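Blog > Home Stuff > Paper

Home About Recipes Home Stuff Archive Say Hi

The great folder situation

So September happened, and with it the annual panic about paper. I know, I know, everything is online now. Tell that to the school, the dentist, the water company and my former landlord, who all seem to think I own a filing cabinet. I do not own a filing cabinet! I own a desk and a bad attitude.

Up until last month my system was The Pile. The Pile lived on the left side of the desk and got moved to the bed when I needed to work, and then back to the desk when I needed to sleep. When we moved over from Brundside it came along in a grocery bag, and I'm pretty sure there were things at the bottom of it that hadn't seen daylight since the move before that one. (A takeout menu from a place in Tadham that closed ages ago. A warranty for a toaster I don't remember.)

What finally did it was a bill. The Juvcombe place wanted proof that I'd already paid them $221, and I HAD paid them, and the receipt was in The Pile, and it took me an entire evening to find it. I was so mad. I complained to my friend Kwaku Akolgo on the phone for a good long while and he let me finish and then asked why I didn't just get some folders. Like it was easy. Well, fine, it was pretty easy.

I went with blue because blue was what they had, and I've grown to like it. Plain matte blue, with a little white label spot down in the corner. I sorted on the floor for two nights with a podcast going. The rule was that if I couldn't say out loud what a piece of paper was for, it went in the recycling, and wow did a lot go in the recycling. My Virk desk lamp manual went too, and I still have the lamp, so we'll see if I regret that one.

Now the desk. I love this desk. It's a light oak kind of color and there's an open shelf tucked in under the top, which I had been using for chargers, hair ties and one sad granola bar. All of that got evicted. Folders go in flat with the spine facing out, so I can grab one while I'm sitting there and don't have to get up and dig.

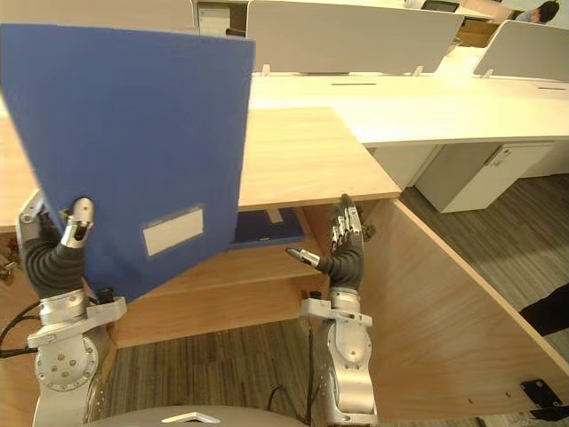 One blue folder out, one tucked away on the shelf under the desk.

I haven't written on the labels yet. I keep going back and forth on whether to do it by subject (house, health, car) or by how soon I have to deal with it. My mom does hers by year, but she also has receipts going back to before I was born, so I'm not sure I want to copy her homework.

The whole cleanup took over 30 sticky notes and most of a roll of tape, don't ask. If you've got a labeling system you like, leave it in the comments, and please tell me how long I'm supposed to keep car insurance stuff, I've gotten four different answers so far.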